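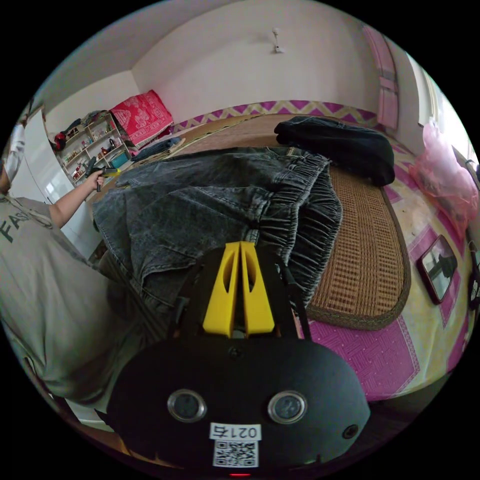
Handling Soft Things: handout 4
Demonstration by hand, and the laundry project
Module convenor: Desta Gebretsadik

Before you start

You should have read handout 3 and signed out a gripper from the Yimer lab. If you have done the second and skipped the first, you are in the majority, and I would ask you to go back and look at the section on calibration. It is a page and a half long.

The project this term is folding and sorting clothes. Last year's group did blocks. Blocks are rigid, they stay where they are put, and a block seen from the left is much the same block seen from the right. Trousers offer none of these comforts. By April you will have opinions on elastic waistbands that you did not hold before, and you may find them difficult to share with your families.

Why cloth is awkward

A rigid object has a position and an orientation, which makes six numbers. Write them down and you know where it is. A pair of jeans on a bed has a position only in the loosest sense. Each leg can go its own way, the waistband gathers itself up, and a pocket can be on top, underneath or folded into something else. We can't write down the full state of the garment, so we don't try. We record what a person does when faced with it and let the model learn from the camera view and the hand's movement together.

This means that your hand is the data. If you hesitate over a seam for four seconds, the model learns that seams call for four seconds of reflection.

Working in real rooms

Groups collect at home, in their own bedrooms, with their own bedding. Please resist the urge to tidy. The Jastov group ironed a plain white sheet and cleared every surface in sight, and their model was excellent on plain white sheets. Shown a striped duvet, it went for the stripes.

Patterned sheets, mats, mirrors, plastic bags and full shelves are all welcome. Borders and bold geometric prints are especially useful: a zigzag edge looks a good deal like a fold if you are a small network in your first week of training. Mirrors are worse still, and I want at least one room per group with a mirror in it. Windows should be left as they are, curtains open or half open, and you should note the time of day in the log.

Other people may be in the room if they have signed the form. Two people may collect at once, each on a different task, one at the bed and one at the shelves for instance. Don't hold a conversation about the football across the bed. It gets into the wrist.

Procedure

1. Check that the indicator light is on. Check again after you have put the gripper down for any reason.
2. Lay out the garment. Drop it, don't arrange it. A person arranging jeans to look dropped is easy to spot and slightly sad.
3. Begin with the fingers closed and pointing at the garment, a hand's width away.
4. Open, approach, close, lift. Keep the lift slow enough that you can see what you have caught.
5. If you have caught the sheet as well, put both down and carry on. Don't delete the take. Mark it S in the log.
6. Finish with the fingers closed again and clear of the cloth.

Each group owes 126 takes. Of these, 36 should be trousers of one sort or another, and at least 11 must be dark garments on or next to other dark garments. You will want to put those off until the last evening. Every group does, and then the light has gone.

Choosing where to grip

For trousers, the waistband is the usual first choice. It is thick, it has an edge, and once you hold it the legs hang in a fairly predictable way. Gathered elastic spoils this a little. The fingers close on a bunch of folds, and it's hard to know whether you have one layer or three. Seams are a decent second choice. Pockets are a trap, as you will lift the pocket and the jeans will follow some time later in a shape of their own.

For jumpers and other bulky things, go for a corner. If there is no corner, decide on one and be consistent. Flosance and Flesar (group names are your own affair, I only print them) both chose shoulders last time and defended this at length in their reports. Shoulders are fine.

The log

One line per take: garment, surface, light, mark. The marks are G for good, S for sheet, D for dropped, and X for anything else. The X column should be rare. One group submitted 73 of them with the single remark "trousers", which I understood but could not award marks for.

For next session

Bring your first 11 takes and the log. Pick your worst one to show the room, and be ready to say at which moment you would have let go. Charge the gripper. Return any yellow fingers that have come off in your bag to the box by the door, in pairs if you can manage it.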